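This site uses cookies to remember your login and reading preferences. Accept / Manage

Is the center beam in a post-and-beam ranch continuous or spliced over the posts?

corbel_and_kerf
5 August 2018
4 min read

The house is a single-story post-and-beam ranch with a low gable, put up by a regional builder called Plindberg over 60 years ago. The neighbors call the model the Stostance. I have a photocopied floor plan with that name on it but no framing sheet, and the county has nothing earlier than the carport permit.

The ridge beam is exposed in the living area and stained dark. It bears on square wood posts. I would like to remove the post that stands between the living area and the kitchen. Measured clear, the distance from that post to the next one toward the bedrooms is 134 inches. The bay on the kitchen side is shorter.

The roof is tongue-and-groove decking running from the ridge to the side walls, with no rafters and no attic. There are two things I can't settle from the floor:

Is the beam one length across the post, or do two pieces meet there? The stain is thick and there is a trim collar around the top of the post.

If it is one piece, does that change whether the post can come out?

I'm not going to cut anything without an engineer. I would like to know what I have before paying for the visit.

3 comments 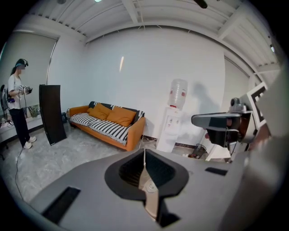 Borghild Løken

Take the trim collar off first. On houses of this type it is usually finish-nailed, and it was often put there to hide the connection. Score the paint or stain line with a knife, then work a flat bar behind it with a shim against the post. A splice will show as a vertical or scarfed joint centered over the post, commonly with a steel strap or a T-plate let into the face. If the grain runs unbroken past the post on both faces, the beam is continuous at that location. Check both faces. A built-up beam can be continuous on one ply and butted on the other, with the joints staggered from post to post.

If you can't remove the collar cleanly, look at the underside of the beam on either side of the post. Stain pools in a joint and dries darker. Sighting along the bottom edge with a flashlight held flat to the wood will also show a slight step, as two pieces seldom shrink by the same amount.

On your second point, a continuous beam does not make the post removable. It makes the situation easier to misjudge. A beam over three supports carries a large share of its load on the middle one. Take that post out and the beam has to carry the whole distance between the outer two as a simple span. Bending increases with the square of the span and deflection with the fourth power, assuming the same load per foot. A beam sized for the original bays will almost never meet current deflection limits over the combined length, even when the wood is sound.

A ridge beam under decking with no rafters is structural. It is not a ridge board. It carries half the roof on each side, and the side walls carry the rest. Please have that established in writing, as I have seen it described wrongly on permit drawings.

Options an engineer is likely to price:

A deeper glulam in place of the existing beam. This requires shoring the decking on both sides of the ridge and usually disturbs the roofing.

Steel plates through-bolted to the sides of the existing beam. Less disruption, but visible, and the bolts need edge distance that old beams do not always have.

Moving the post a short distance to line up with a counter end or a closet wall. Cheapest in many cases. The new location needs its own footing.
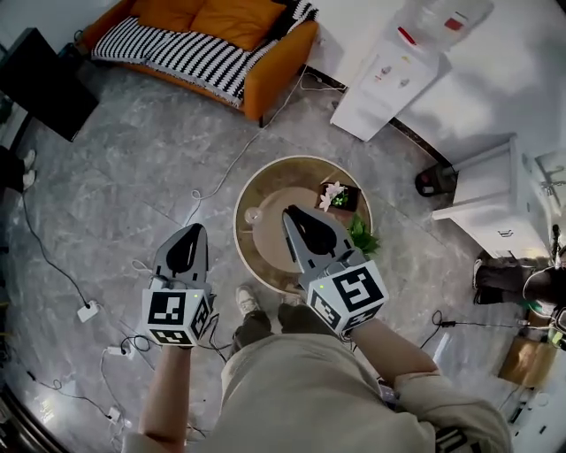 Gray marble tile and a low round table.

The footing applies to the first two options as well. Remove a middle post and its load goes to the remaining ones, which were not sized for it. In a slab house there may be a thickened pad under each post and plain slab between. If the floor has been tiled since, you will not find the pads by looking. A core at the post base or an exploratory hole from outside at the end post will tell you more.

Before the visit, write down the beam depth and width, the clear distance of every bay, the decking thickness if you can see an edge, and the number of roofing layers. Note any sag with a string line pulled tight along the underside.

Edited to add: decking thickness can often be read at the eave where the fascia has pulled away.

11 comments

wandby_lot_end

We have the Wandby model, same builder I think. Ours was spliced at every post with a bolted plate. Can't say if yours is. The previous owner took a post out in the hallway and the bathroom door has never closed since.

Our engineer modeled it in Calado and wanted the snow load figure from the building department, so call them for that. I called in June and it took one phone call.

Share (9)

Get new threads by email. Subscribe to the newsletter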